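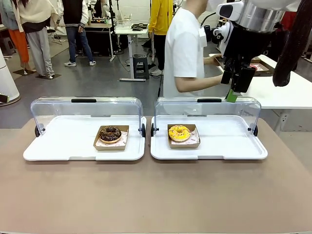
Einen Donut aus der Vitrine zu nehmen, sagt Beril Duman, habe sie bislang nie für ein Problem gehalten, das man im Abonnement lösen müsse. Die Firma Zaltotgate sieht das anders und bietet seit dem 25. April genau dieses Abonnement an. Es heißt Kimska, kostet 851 Euro im Monat und umfasst einen Roboter, der Klappen öffnet, Gebäck herausgibt und die Klappen wieder schließt. Letzteres unterscheidet ihn nach Ansicht des Herstellers von einem großen Teil der Kundschaft.

Gedacht ist der Dienst für Kantinen, Hotelfrühstücke und Bäckereien mit Selbstbedienung. Vorgeführt wurde er in Mindon, in der Werkstatt des Unternehmens, an Serviertabletts mit durchsichtigen Hauben und schwarzem Griff. Auf den Tabletts lagen Donuts in kleinen Pappschachteln, mit Streuseln auf der Glasur. Die Wahl der Ware ist weniger harmlos, als sie klingt. Glasur klebt, verrutscht und verrät jeden Griff, der einen Zentimeter danebengeht. Die Schachtel hilft: Der Greifer soll sie am Rand fassen und das Backwerk selbst in Ruhe lassen. Wer seine Donuts ohne Schachtel anbietet, muss Schachteln dazukaufen. Zaltotgate hat welche im Programm.

Schwieriger als der Donut sei ohnehin die Haube, erklärt Anselmo Cabello, der das Projekt leitet. Durchsichtiger Kunststoff ist für Kameras ungefähr das, was eine frisch geputzte Terrassentür für Amseln ist. Kimska arbeitet deshalb auch mit einer Kamera direkt am Greifer und sucht zuerst den dunklen Griff, bevor der Arm sich dem Rest nähert. Findet er ihn nicht, hält er an und meldet sich beim Personal. Wie oft das im Alltag vorkommt, mochte Cabello nicht beziffern. Man sammle noch Erfahrungen, und zwar gerne beim Kunden.

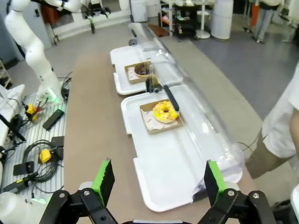 Gelb zuerst, Schokolade dahinter: Blick über die Greiferfinger auf die Tabletts in Mindon.

Im Preis enthalten sind Aufbau, Fernwartung und eine Einweisung von zwei Stunden. Nicht enthalten sind der Tisch, die Reinigung und das, was im Vertrag »gastronomische Restfeuchte« heißt und vermutlich Marmelade meint. Die Mindestlaufzeit beträgt fünf Monate. Mitgeliefert werden Bewegungsabläufe für Tabletts mit Klapphaube. Schubladen, Glocken und die in deutschen Bäckereien beliebte Schiebetür, die seit Jahren klemmt, stehen auf der Liste für später.

Rechnen soll sich die Sache nach Angaben des Anbieters ab rund 1.000 ausgegebenen Stücken im Monat. Benito Gallardo, der zwei Cafés betreibt und sich das Gerät angesehen hat, kommt auf ein anderes Ergebnis. Seine Aushilfe gebe schließlich auch Kaffee heraus, kassiere und sage den Leuten, wo die Toilette sei. Gefallen habe ihm, dass der Roboter niemandem ein Gespräch über das Wetter aufdränge. Bestellt hat er nicht, die Unterlagen hat er mitgenommen.

Der Mitbewerber Rafferty verfolgt unterdessen den schlichteren Weg und vermietet einen Automaten mit Drehfächern, bei dem der Gast selbst zugreift. Das ist günstiger und, wie man dort einräumt, auf Messen deutlich schlechter besucht. Einen Arm wolle man vorerst nicht anbieten, heißt es bei Rafferty. Man habe an den Gästen schon genug davon.

Bei Zaltotgate ist Covadonga Bermúdez für den Vertrieb zuständig, und sie gibt sich unbeeindruckt. Donuts seien nur der Anfang, Brezeln würden bereits erprobt. Schwierigkeiten mache im Augenblick das Croissant, das bei festem Griff zerbröselt und bei sanftem liegen bleibt. Interessenten können einen Vorführtermin in Mindon vereinbaren und eigene Ware mitbringen, sofern sie unter die Haube passt. Berliner mit Puderzucker werden bis auf Weiteres nicht angenommen.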